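# Why does wood have stripes?

Go find something wooden. A spoon, a door, the leg of your chair, whatever's closest. Now put your nose right up to it. See the lines? People call that pattern the grain, and I've been a little bit obsessed with it ever since I was a kid growing up near the Doležal sawmill in Prusoven, where the whole street smelled like pencil sharpenings.

So where do the lines come from? You have to go back to when the wood was still a tree.

## A tree puts on a new coat every year

A tree gets taller at the tips of its branches, but it also gets fatter, and the fattening all happens in a super thin layer just under the bark. In many parts of the world, that layer wakes up in spring. There's usually plenty of water, so the tree grows fast and makes big, roomy cells (cells are the tiny building blocks that living things are made of). That wood usually looks pale.

Later in summer, growing slows down. The new cells are small and squished together with thick walls, and they look darker. Then winter comes and the tree takes a long nap.

One pale band plus one dark band makes one year. That's a tree ring!

The sawmill had a slice of spruce nailed up by the gate, and I counted the rings every time I walked past. I got 28, then 29, then 28 again. Some rings are really skinny, often from dry years, and they're easy to skip. The oldest tree I've ever visited is a yew up on Sument Hill, and the sign says it's about 842 years old. I did not try to count that one. (It's still alive, so you'd need to get inside it!)

## From circles to stripes

Okay, but your chair leg doesn't have circles on it. Why not?

Think of a rolled-up sleeping bag. Look at the end and you see a spiral of layers going around and around. Now imagine slicing it the long way, from one end to the other. The layers would show up as long lines. A board is cut the long way too, so its rings turn into stripes. If the saw goes near the outside of the log, you can get wavy shapes like flames or pointy arches.

The very end of a board is called end grain. Flip a cutting board on its side and look at the short edge, and you might spot little curved pieces of rings.

## What about the round spots?

Those are knots. A knot is where a branch used to be. The trunk kept getting fatter and grew right around the bottom of the branch, so part of it got tucked inside.

## Try it yourself

You need paper, a crayon with the wrapper peeled off, and 2 pieces of wood that don't have thick paint on them.

1. Lay the paper over the first piece.
2. Rub gently with the side of the crayon.
3. Do the same on the other piece and compare.

Old, worn boards work best, because the soft pale parts wear down faster and leave the dark parts sticking up. My favorite rubbing came off a rowboat called Ella, and it looks like a map of a river. 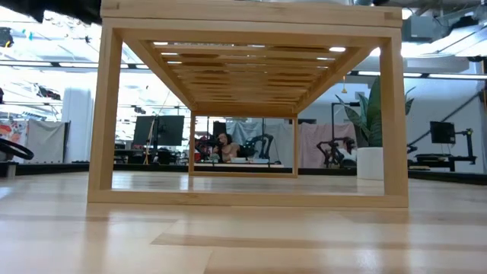
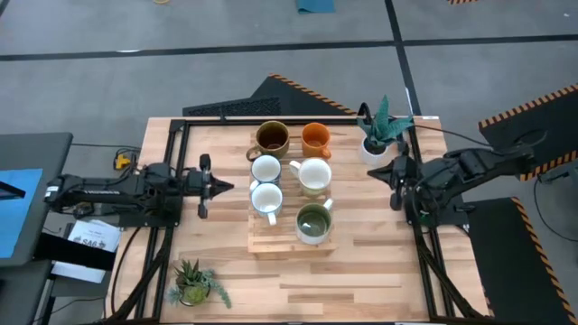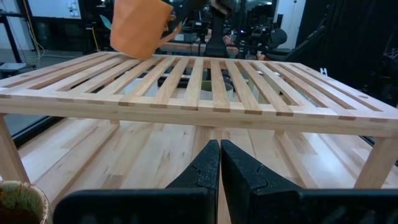 *Light-colored wood in all three pictures. The tabletop in the middle one is made of pale and tan strips.*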